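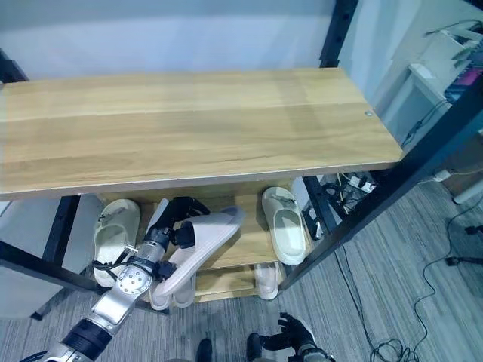 ## 4.2 Checking the hand cables

Do this every 2,000 grasps, and after any change to the shoe rack task.

1. Pause the task in Kitine and press the stop button.
2. Support the forearm before you release the wrist brake.
3. Check the cable loop at the wrist for flat spots or cuts.
4. Turn the wrist by hand to both limits. The loop must stay slack.

**Caution:** Keep clear of the fingers until the stop light is on.

Replace the cables at 4,000 grasps.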